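New handling guide sets grip limits for robots working with soft goods 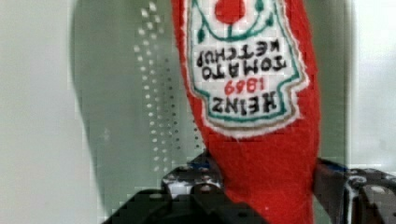

A gripper holds a red felt ketchup bottle by the neck.

Robot users who handle toys, textiles and other soft items have a new guide to work from, after Trandum released its code of practice in May.

The 86-page document covers grip force, finger condition and record keeping. It asks sites to set a force limit for each type of item before a trial begins, and to write down any change made during a shift. Gripper fingers are to be checked for worn edges and missing fasteners at the start of each day.

Radoslava Sýkora, who led the drafting, said most sites already did some of this but kept their records in different ways.

"We had 156 comments on the first draft, and a lot of them were about labels and stitching," she said. "Hard parts have had clear rules for years. Fabric hasn't."

The guide is voluntary. Pranton and Omard have both said they will follow it, and Omard plans to retrain its operators by the end of winter.

Enda Mulcahy, operations manager at Omard, said the daily check would add two minutes to each start-up — less than he had expected. He would still like to see a shorter version for small workshops.

Trandum will review the guide after a year.

Recent items
Sveinbjörnsson opens second test hall
Pranton names Tharun Mathew head of safety
Guarding rules for shared work cells: what has changed
Letters: Anselmo Vidal on operator training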